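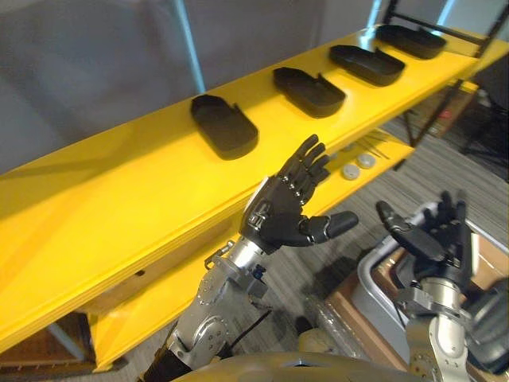 Last updated: April
By Azra Vidmar, Rornberg site office

Section 4. Setting up the tray station for open day

Complete this section before the doors open to visitors. You need the Clamholm room key and checklist 516.

1. Place the black trays in a row on the top yellow shelf. Leave an even gap between them and face the notched sides toward the back edge.

2. Put the gray discs and the metal rods on the lower shelf.

3. Keep the bin on the floor side of the shelves, clear of both arms.

4. Switch on the Zupan controller and wait 3 minutes. Open both hands from the Flokier panel and check that every finger moves.

5. Run the tray program once at slow speed with no visitors in the room.

CAUTION: Do not reach over the top shelf while the arms are powered. Press the stop button first.

Note: The demonstration takes 5 minutes. Reset the trays before the next group comes in. If a tray has turned, stop the program and set it straight by hand.

For shutdown, go to Section 5.

This site uses cookies to remember your settings. Accept | Manage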